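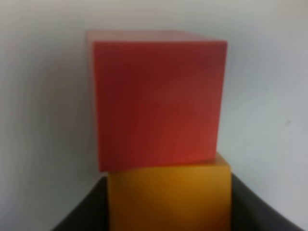

Red on yellow, from the wrist camera

I have been meaning to write about the blocks for months now, partly so that I can stop explaining them badly at dinner. My sister thinks I have gone back to kindergarten. My neighbor asked whether I was being paid by the block (I am not, though I would be doing nicely if I were). So get yourself a cup of something and settle in, because I am going to tell you how I spent my spring and summer, and I can't promise to be quick about it.

We are a small group, and what we want is a robot arm that can look at a pattern of blocks and make the same pattern itself, somewhere else on the table. It learns by being shown. One of us sits down and steers the arm through the whole job by hand, from the first reach to the last block, while the cameras and the joint readings are saved side by side. Each of those runs is one example. Then you set the table again and do another one, and after that another one, and you do this until your tea has gone cold and you have started to dream in red and blue.

Back in March, when I started, I assumed the hard part would be the software. Nermina Pavlović, who had already been through a project like this at Durnau, let me go on believing that for a week or so. Then she sat me in the chair and asked for ten good examples before lunch. I managed four. Two of those she threw out that same afternoon, very kindly, while eating an apple.

What makes a good example?

I used to think a good one was a smooth one, where the arm glides over and sets everything down as if it had been doing it for years. We do want plenty of those. But if every example is perfect, the learning system never sees what to do when a block lands a bit crooked, and sooner or later a block is going to land a bit crooked. So when I put one down off to the side, I no longer stop and start over. I carry on from there, and if it needs a nudge, I nudge it, and the nudge goes into the recording with everything else. I can't tell you how much happier I became once that was allowed!

What we do throw away is dithering. If I hover over a block for a long while making up my mind, the system may well learn that hovering is part of the job. Floor Martens goes through the recordings with me on Fridays, and she has an eye for it that I find a little frightening. "You were thinking about something else there," she'll say, and I was – usually the bus.

The other thing I had to learn was to look at the job through the wrist camera. From my chair I can see the whole table, and I know perfectly well where everything is. The arm's own camera sees a small patch in front of the fingers and nothing more, and for some stretches that means two fingertips, a good deal of white, and whatever little marks the tabletop has picked up. I now keep that view open next to me and try to bring the blocks into it early, so that the move I make is one the system could have worked out from what it was given.

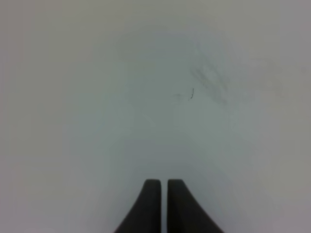
Keeping count

Since you ask (well, my brother-in-law asked), we set out to gather 400 examples of the copying job, and we have 155 that all three of us are happy with. Another 27 are waiting in a folder called "discuss", and I suspect most of them will stay there until somebody is brave enough to empty it. Before any of that we recorded 130 short runs of plain stacking, one block on another, which was my practice as much as the robot's. I have a soft spot for those. A tower of two doesn't sound like much until you have tried to let go of the top one without taking it with you.

For the copying job, we have a rectangle drawn in black marker toward the back of the table. Between runs we change the pattern, and we move and turn the blocks outside the rectangle too, a few degrees one way or the other, because a system that has only ever seen tidy rows will get very attached to tidy rows. I am terrible at being random, by the way. Left to myself I put everything slightly left of the middle, every single time, and Floor could tell my sessions from Nermina's just by looking. Now we have a list made up in advance and I do as the list says. The L shape comes up often enough that I have begun to think of it as an old friend: orange at the corner, blue beside it, red in front.

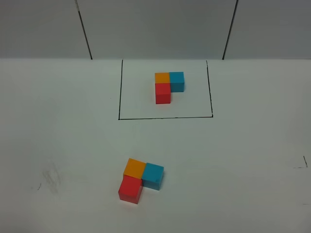

The L, inside the rectangle and out in the open

We did try a first round of training over the summer, on a smaller pile of examples, mostly to see whether the files were in order. Some of them weren't. I had saved an entire morning with the two camera views swapped, and it took me a whole day to put right, with Nermina reading file names aloud to me like a bedtime story. We call the training setup Zolier, and the next round on it will be a proper one, with everything we have by then.

I have also become rather picky about how a session begins. Arm back to its starting place, blocks set out from the list, a quick look at both views, and then a breath before I press record. The breath isn't in the written instructions, but I have suggested it.

If you have done this sort of work yourself, I would love to hear how long you sit at it before your hands get sloppy. I am good for an hour, and after that I should really be sent for a walk. Next time I'll write about sorting through the "discuss" folder, if we ever open it.

September 2021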